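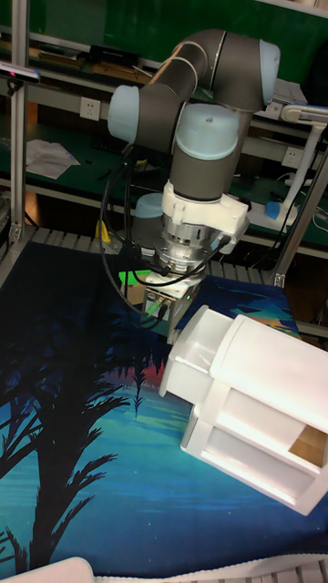 Gresilbridge workroom, monthly meeting
Minutes

Held Tuesday, 9:15 a.m., small meeting room (big one was taken)
Present: Diane McIntyre (chair), Réjean Després, Kofi, Marta, Lou (notes)
Apologies: Sanjay, Beth

1. Last month's minutes

Taken as read. One fix from Réjean, the shelf brackets were his action, not Kofi's. Changed. Everything else either done or comes up below.

2. Storage and shelving

Long one. Metal shelving on the green bench is holding too much that has no label. Marta wants a name and a month on everything that goes up there. Agreed. Marker and tape will live on a hook at the end of the bench so there is no hunting for them.

Kofi asked what happens to stuff with no name on it. Diane: goes in the holding crate, sits there a month, then out. Réjean thinks a month is too short, people are away in October. Settled on six weeks. Lou to put a note on the crate.

White drawers. Marta would like one place for small parts and for people to close the drawer after. Réjean pointed out that things get left on top becuase the drawers have no labels either, fair. Agreed: label first, complain later. Marta has a label printer at home and will bring it in. Not to be used for birthday cards again (Diane).

Discussion of whether the drawers should move to the other side of the table. Kofi for, Marta against, Réjean said he would rather see it tried than talked about. Leave as is until next meeting.

Quote from Trasgate for another run of shelving: $1,178 with delivery, $757 if we collect and put it up ourselves. Kofi can borrow a van. Diane asked if anyone has time to put it up. Silence, then Réjean. Going with $757. Diane to sign the order this week, quote runs out Friday.

ACTION Marta, labels
ACTION Lou, note on crate
ACTION Diane, order. Réjean + Kofi, collect and build 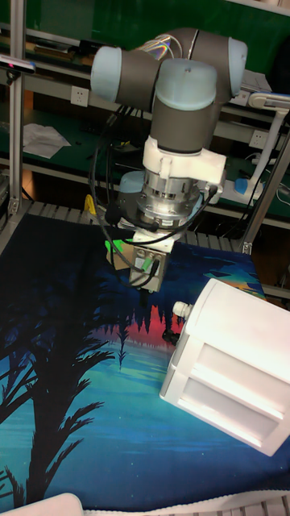

3. Table mat

Palm tree print stays. Beth had emailed in asking for something plain, says the dark colors make it hard to find small screws. Kofi agrees about the screws. Marta likes it. Réjean likes it a lot and said so more than once. Diane not bothered either way but doesn't want to spend money on a mat this quarter.

Compromise, a plain tray for screws and anything else tiny. Tray lives on the table, gets emptied at the end of the day. If we still lose things we look at a plain mat in the new year.

Cleaning. Marta looked for a care tag and couldn't find one, so soft brush first, then a damp cloth with a drop of dish soap. No sprays. Do not fold it for storage, roll it, print side out. Lou asked why print side out and got two differnt answers, so just do it.

Mugs. No mugs on the mat, not on the sunset part, not on the palm tree part, not in the corner "just for a second". Diane wants this in the minutes in those words.

ACTION Kofi, tray
ACTION Marta, cleaning steps typed up and taped inside the cupboard door

4. End of day clearing up

Current rota isn't working. People do the Monday and then it falls apart. Réjean suggested going back to whoever leaves last does it. Marta said that means Marta does it. Point taken.

New plan. Pairs, a week each. 20 minutes at the end of the day, phones away. Order to do it in:
small stuff off the table and into drawers
loose boxes checked, kept if labeled, flattened if empty
yellow things back to the yellow hook rail by the door (this was meant to be temporary but it's working)
brush the mat
floor last

Kofi wanted to know if 20 minutes is enough when there has been a delivery.
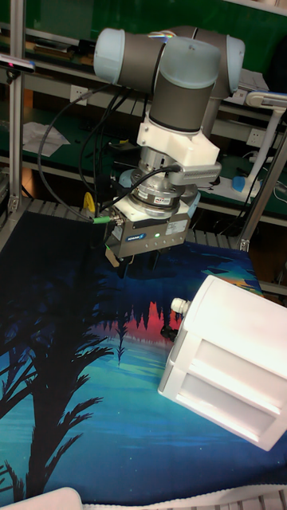

Probably not, so on delivery days the whole room pitches in and the pair just run it. Diane will try to move deliveries to mornings. Trasgate said they can do before ten if we ring the day before. Their driver won't bring anything up the stairs, so someone has to be down there.

Pairs: Marta and Sanjay, Kofi and Beth, Réjean and Lou. Diane floats. Swaps are fine, write it on the sheet. Don't just text each other and leave the sheet wrong, last time that got us two weeks with no one on.

First pair starts Monday. Sanjay doesn't know this yet, Marta to tell him.

ACTION Lou, new sheet up by end of day
ACTION Diane, delivery times

5. Cardboard

Too much coming in, not enough going out. Recycling cage downstairs gets shared with the print shop and it's full by Wednesday most weeks. Kofi asked the building office for a second pickup, waiting to hear.

Until then: keep small boxes with lids, the ones the right size for the drawers or for mailing. Flatten everything else the same day. Big cartons go straight to the cage, not behind the door. Réjean says he needs a few big ones for the shelving job, he can have them, name on, see item 2.

Marta asked for a limit on the small ones or we'll be buried again. Limit is 20. When the bin for them is full, it's full. Diane asked who is going to check. Kofi says he will.

Colored labels on boxes. Green was meant to be "keep" and then half the room started using green for "check this". From now green = keep, no label = fair game. Old stickers to be pulled off as we come across them, no big push.

ACTION Kofi, chase building office, check box bin
ACTION all, green labels
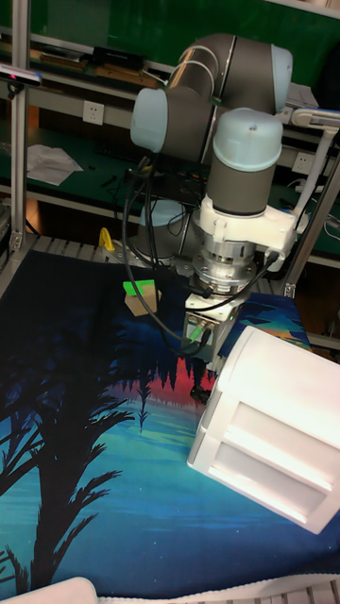
LIGHTING AND COMFORT

6. Lamps

Marta says glare is bad in the afternoon if you sit at the near end. Réjean says it's the blind, stuck halfway since summer. Both can be true. Kofi to look at the blind, Marta to try turning her chair to face the other way for a week and report back.

Please turn lamps off at the switch when you're the last out. They were left on over the weekend and the building office rang Diane at home about it.

Spare bulbs, we have the wrong kind. Box is unopened so can go back. Lou has the receipt, somewhere.

ACTION Kofi, blind
ACTION Lou, find receipt, return bulbs

7. Heating

Still cold before ten. Office says it's on a timer for the whole floor. Diane has asked for it to come on earlier. No space heaters in the meantime, not up for discussion. Réjean discussed it anyway.

8. Any other business

Kettle. New one is fine but lid sticks. Don't force it.

Scissors, the orange handled pair, missing from the drawer again. If they're in your bag please just bring them back.

Beth by email: can the meeting move to after lunch? Kofi and Marta can't do afternoons. Staying at 9:15, Diane will let Beth know.

Réjean asked for the shelving build to have a proper lunch break in it this time. Diane will order sandwiches.

Next meeting: same slot next month, big room if we can get it. Lou to book.

Closed 10:20, a bit rushed at the end as the room was needed.

Notes by Lou. Shout if I've got anything wrong, items 4 and 5 were going pretty fast.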